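Nurnley Shared Workshop
Home Robot Build - Interim Report to the Prerau Small Grants Program
Submitted by Lợi Dương, project lead
August 26, 2018

Grant amount: $3000
Spent to date: see Budget

Summary

The grant pays for parts, bench space and computer time for a two-armed household robot, built in the shared workshop at Nurnley. The project is called Atow. The last report covered the purchase of the arm parts and the first version of the control code. This one covers the work since the start of July, most of which has been done in simulation while the second arm is still in pieces on the bench.

The mechanical build is behind the plan in the application. The software is slightly ahead of it. I expect the two to meet up in the next period, and I explain below what has to happen first.

Mechanical work

The base and the left arm are assembled. The left arm moves through its full range under power with no load. With a load on the wrist the elbow joint still sags, and I have ordered a stiffer gear set from Lương, the same supplier as before.

The right arm is waiting on its shoulder bracket. The first bracket was machined with the bolt holes on the wrong spacing. That was my error on the drawing, and the cost of the replacement is in the budget below. The new one is on order. The cable run through the upper arm has also been redone, as the first version pinched at the end of travel.

Simulation work

The simulated home was finished in the first week of the period. It has a hallway, a kitchen corner and a living room with a sofa and a television. The colors are strong on purpose - orange trim, a red wall, green counter and floor - so that neighboring surfaces are easy to tell apart when I go through the recordings. The doors were the most work to model. They are panel doors with grooves cut into them, and the edges had to be right for the contact checks to mean anything.

The main task in this period was the doorway. The robot has to come up to an open interior door and bring one gripper to the small square plate on the door's edge, with the other arm kept up and clear of the second door on the right.

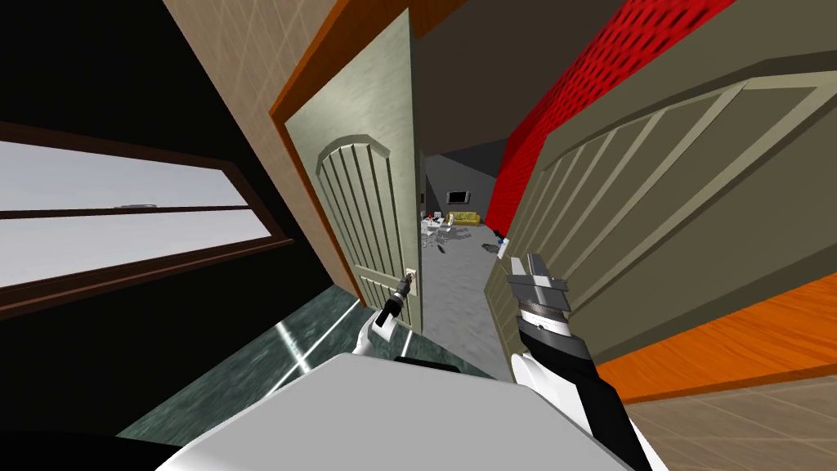 The arms are planned separately and then checked against each other, which is slow. A full plan for both arms took far too long on the workshop computer at first. I now plan the reaching arm first and treat the other one as a fixed obstacle unless it has to move. This gives up some good paths, but it is quick enough to use.

I have completed 600 simulated runs of the doorway task. The gripper reached the plate within tolerance in 93 percent of them. Nearly all the failures were of one kind: the base stopped too close to the door, and the forearm had no room to come up at the right angle. I have added a minimum standing distance and will repeat the full set with it in place.

One problem from the last report is still open. When the base is told to stop on a turn, the camera view in the simulator can end up well off level, and the walls and door frames come out leaning. The position estimate copes with a moderate tilt but drifts with a large one. I have tried three filters. The second was the best of them, and it is the one in the current code. I do not consider this fixed.

Kitchen corner

Work has also started on the counter task. The plan is for the gripper to follow the edge where the countertop meets the wood sill, then move across to the ridged drainboard and stop there. Thin edges and ridges are hard for the contact model. With coarse settings the fingers pass straight through the ridges, and with fine settings the simulation runs too slowly to be of use. I am using fine settings only close to the drainboard and coarse ones everywhere else.

There are no success figures for this task yet. The approach path works on its own, and so does the finger spacing. What is missing is the handover between them. At the moment I start that by hand.

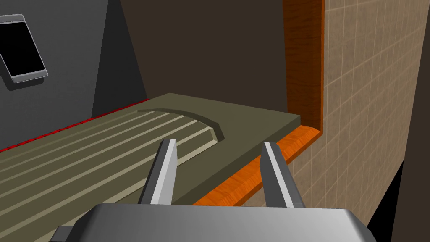

Budget

Arm parts, gears and fasteners are within the amount planned. The replacement bracket was not planned for and has been taken from the contingency line. Bench rent at Nurnley is paid through the end of the grant. Computer time has cost less than expected, and I would like permission to move what is left on that line to the gear set. Receipts are attached to the paper copy of this report.

No increase in the total is requested.

Next period

- Fit the new shoulder bracket and assemble the right arm
- Replace the elbow gears on the left arm and repeat the load test
- Repeat the doorway runs with the minimum standing distance
- Finish the handover step in the counter task
- Run the doorway task on the real left arm against a door panel clamped to the bench

The bench test is the one I am least sure of. It depends on the gear set arriving on time, and the last order from Lương took 3 weeks. If it is late, I will do the right arm first and report on the bench test in the final report.

Please send the decision on the budget transfer to me at the workshop address.

Lợi Dương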